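第4章 分拣作业:把易拉罐放进料箱

本章适用于 Furkeo 双臂工作台,软件为 Kiss 控制程序。开始之前请先完成第2章的安装和第3章的零点校准。没有做过零点校准的设备不能运行本章的任何步骤。

本版修订日期:2024年11月29日。与八月版相比,4.5节的速度设置改了默认值,4.7节是新增内容。

4.1 这台设备能做什么,不能做什么

不少用户买下双臂工作台,是想知道机器现在能不能接手家里或车间里的杂活。我们的答复按作业分开写,请先读完再决定要不要往下装。

目前可以交给设备的作业:
把罐、瓶、盒一类硬质物品从台面拿起,放入指定料箱;
把料箱里的同类物品拿出,放到台面指定区域;
双臂交接一件物品,物品重量不超过500克。

需要有人在旁边看着才能做的作业:
按颜色或按罐盖样式分类;
从挤在一起的几件物品中取出其中一件;
取出倒在料箱角落里的罐子。

目前不要交给设备的作业:
叠衣服、铺布、套袋子;
洗碗、擦桌子以及一切带水的活;
拿刀具、玻璃杯和没有盖紧的容器;
在有儿童或宠物走动的房间里无人值守运行。

厨房收纳和车间上料看上去相近,对设备来说差别很大。车间里的料箱位置固定,物品种类少,灯光不变,连续跑一个班也不会有太多新情况。家里的台面每天都不一样,今天多一只杯子,明天少一块垫子,设备就要重新判断。我们在 Urkthorpe 的试验间里长期做的是罐子分拣,本章的参数也都来自这项作业。换成别的物品时,参数只能当作起点。

4.2 准备物品

双臂工作台一套,含边框和夹具
料箱,两个或三个,颜色互不相同
空罐或满罐,同一批次尽量只用一种重量
遮光折板一副
地面胶带一卷
急停按钮及延长线

注意:第一次运行请用空罐。满罐掉落会砸坏台面,也可能砸伤脚。

说明:料箱颜色建议选相差较大的。两个蓝色料箱并排放,程序有时会把它们当成一个。如果手头只有颜色接近的料箱,请在两箱之间留出一掌宽的空隙,并在4.4节手动框出每个箱子的范围。

4.3 布置台面

1. 用地面胶带标出工作台四周的界线,人员在设备运行时站在界线以外。

2. 把工作台推到位,锁紧边框下方的夹具。用手推台面,边框和台面不应有相对移动。

3. 把料箱并排放在台面中部,箱与箱之间贴紧,长边朝向操作者的左右两侧。料箱不要压在边框上。

4. 把遮光折板立在工作台后方。折板与后框之间留出走线的位置。

5. 把待分拣的罐子立放在台面上。罐与罐之间最好能伸进一根手指。贴得太紧时,夹爪下去会把旁边的罐子一起推走。

6. 检查两条手臂的线缆。手臂伸到最远处时,线缆仍应有余量,不能绷直,也不能从料箱上方横过。

小心:地面上的线缆要理顺后贴住。散在地上的线会被人踢到,也会在手臂回转时被带起来。

说明:不要用桌布或软垫铺台面。罐底陷进软垫后会倾斜,夹爪按直立位置去抓,抓空的次数会明显增加。

4.4 登记料箱和物品

1. 打开 Kiss 控制程序,进入“作业”页,选择“分拣”。

2. 点“登记料箱”。程序会在画面上框出它认为是料箱的区域。逐个核对,框得不对的用鼠标拖动四角修正。

3. 给每个料箱起一个名字。名字用短词,例如“左箱”“中箱”“右箱”。不要只用颜色命名,以后更换料箱时容易弄错。

4. 点“登记物品”,把一只罐子单独立在台面中央,其余罐子先拿开。程序提示“完成”后,把罐子转四分之一圈,再登记一次。一共登记四次。

5. 如果要区分两种罐子,对第二种罐子重复第4步。

6. 在“规则”栏里写明哪种罐子进哪个箱。没有写规则的罐子,程序会跳过,留在台面上。

说明:金属罐会反光。登记时如果画面上罐身有一大片发白,请调整折板或关掉正上方的灯,再重新登记。带图案的罐身比纯银色的容易识别。只靠罐盖颜色来区分种类,准确程度比靠罐身差,原因在于罐盖面积小,手臂经过时又常常把它挡住。

4.5 设置速度和夹持力

1. 进入“参数”页。速度一栏出厂默认为“低”。八月版默认是“中”,从旧版升级的用户请手动确认。

2. 夹持力先设为200,空罐和满罐都从这个数开始。数值没有单位,只是程序内部的刻度。

3. 让一条手臂抓起一只空罐,停在台面上方。观察罐身。罐身变形就把夹持力调低,罐子往下滑就调高,每次调一小格。

4. 两条手臂分别设置。左右夹爪的磨损程度不同,合适的数值往往也不同。

5. 保存参数。程序会要求输入名称,建议写上罐子的种类和是否为空罐。

警告:抓取满罐时不要把手放在夹爪下方。

4.6 试运行

1. 确认急停按钮在伸手可及的地方,按一次,检查两臂是否立即停住,然后复位。

2. 点“回到起始位”。两臂应抬到料箱以上的高度,彼此不接触。

3. 台面上只放一只罐子。点“单步”,让程序每做一个动作就停一次。

4. 看夹爪下降时是否正对罐子中心。偏出半个罐身以上,请回到第3章重新校准。

5. 单步跑通之后,放三只罐子,改用“连续”。

6. 三只罐子都放进箱后,再逐渐加量。料箱里的罐子越多,后放进去的越容易碰到先放的。程序会自己找空位,但它不会整理已经放好的罐子。

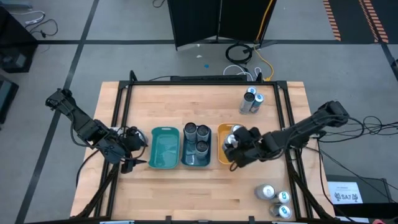
7. 连续运行时,先让两条手臂各管一侧。左臂管左箱,右臂管右箱,中间的箱子只指定给其中一条手臂。两臂同时进入同一个料箱时,程序会让一条手臂等待,等待时间过长就报错41。

8. 每跑完一轮,把罐子拿出来重新摆放。摆放位置不要每次都一样。总在同一位置摆放,试运行的结果会好看,换了位置就不一定还能做到。

4.7 怎样判断这项作业可不可以交给设备

本节为新增内容。许多用户来信问,试到什么程度才算可以放手。我们不给统一的合格线,下面是试验间内部的做法,供参考。

先记录,再判断。记录表上写三项:抓取次数、失败次数、需要人动手的次数。后两项要分开。抓空了自己重来一次,只算失败;罐子掉到地上,或者卡在箱边要人去拿,就算需要人动手。

车间用户主要看需要人动手的次数。一个人如果每隔几分钟就要走过来扶一次罐子,他就没法去做别的事,这项作业等于没有交出去。

家庭用户还要看准备时间。摆料箱、理线、登记物品都要人来做。收拾十来只罐子,人自己动手比开机快得多。设备在家里目前更适合拿来学习和试验,不要指望它省下做家务的时间。

抓取满2,000次后,请检查夹爪指尖的橡胶套。记录表上的失败次数如果在这之前就开始上升,多半也是橡胶套的问题,先换套,再动参数。

说明:Atasen 料箱的箱沿较高,夹爪进出时容易刮到。使用这种料箱时,把“抬升高度”调高一档。

4.8 常见问题

手臂停在罐子上方不动。
程序没有认出罐子。检查灯光,必要时重新登记物品。

夹起的罐子歪向一边。
夹的位置偏高。在“参数”页把抓取高度调低一格。

罐子放进箱后倒下。
松开夹爪时罐底离箱底太远。把“放置高度”调低。空罐比满罐更容易倒。

旁边的罐子被推倒。
罐子摆得太密。把它们分开,或者在规则中选择“先取外侧”。选了这一项后速度会变慢,属正常现象。

程序把箱里的罐子又拿了出来。
料箱登记范围偏小,箱边的罐子被当成台面上的。回到4.4节,把框拖大,覆盖整个箱沿。

报错41反复出现。
两臂争用同一个料箱。检查规则里有没有把一个箱子同时指定给左右两臂。规则没有问题而仍然报错的,关闭程序,两臂回到起始位后重新启动。

4.9 结束作业

1. 点“停止”,等两臂回到起始位。
2. 确认夹爪里没有罐子。
3. 关闭控制程序,再切断手臂电源。顺序不要颠倒,先断电会使手臂下落。
4. 取出料箱里的罐子,把料箱擦净收好。
5. 把记录表和参数文件存在同一个文件夹里。

下一章:双臂交接作业。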